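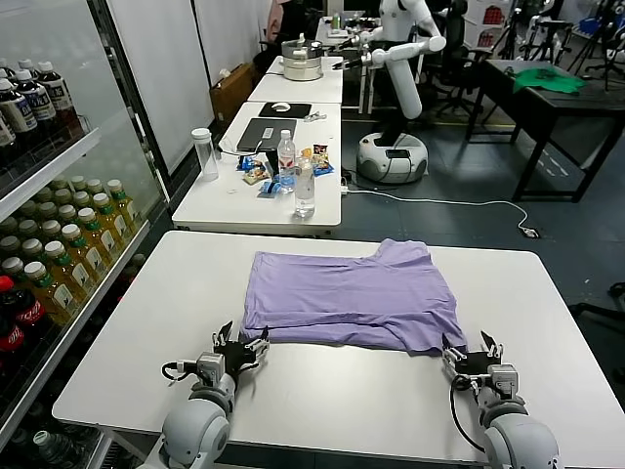 9 mai 2019
Par l'équipe de l'atelier Erura

Erura ouvre ses ateliers de pliage au public en juin

Je l'avoue tout de suite : il y a encore un an, je rangeais mes t-shirts en boule. Alors vous imaginez ma joie d'annoncer aujourd'hui l'ouverture au public des ateliers de pliage d'Erura, que nous préparons avec nos amis de Praltska depuis l'hiver dernier ! Dès le mois de juin, tout le monde pourra venir apprendre à plier, trier et empiler son linge, dans une salle toute simple, avec de grandes tables blanches et une armoire réfrigérée pleine de thés en bouteille (le pliage donne soif, croyez-moi).

Tout commence par le t-shirt. On le pose bien à plat, on lisse le tissu vers l'extérieur, on attrape les deux coins du bas et on remonte. C'est bête comme chou, et pourtant c'est là que tout se joue : si le bord du bas n'est pas droit au départ, le reste part de travers et on se retrouve avec une pile qui penche. Nous avons choisi un modèle lavande pour nos essais, une couleur douce, assez claire pour que les plis se repèrent bien. Je ne m'en lasse pas.

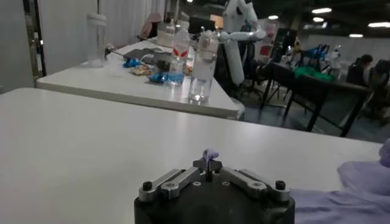
Temps de lecture : 2 min

Pour le linge froissé, pas de panique. On secoue, on étale, on recommence. J'aime beaucoup travailler sur une grande table lisse, le coton y glisse facilement et on a la place de poser les manches. Chez soi, une table de cuisine fera très bien l'affaire, à condition de l'avoir débarrassée avant (je parle d'expérience, il y a eu un incident avec de la confiture). Les bouteilles d'eau et les petites choses à grignoter, chez nous, on les met sur la table d'à côté !

Chaque séance accueille 10 personnes et nous en proposerons 6 pour commencer. On y verra le pliage à plat, le pliage debout pour les tiroirs, les pulls, et cette fameuse housse de couette que tout le monde redoute. Praltska prête les paniers et les planches, Zater s'occupe des inscriptions, et la maison Camargo nous a offert 225 t-shirts en coton pour s'entraîner. 225 ! J'ai passé un après-midi entier à les trier par taille avec un bonheur que ma famille trouve un peu inquiétant.

À la fin de l'atelier, chacun repart avec un petit guide illustré, tiré à 2 000 exemplaires. Il sera aussi disponible à l'accueil d'Erura pour celles et ceux qui n'auraient pas pu avoir de place.

Les inscriptions se font auprès de Zater ou directement à l'accueil. Venez avec un vêtement que vous n'arrivez jamais à plier, on s'y mettra ensemble. Les journalistes qui souhaitent assister à une séance sont les bienvenus, il suffit de nous prévenir la veille.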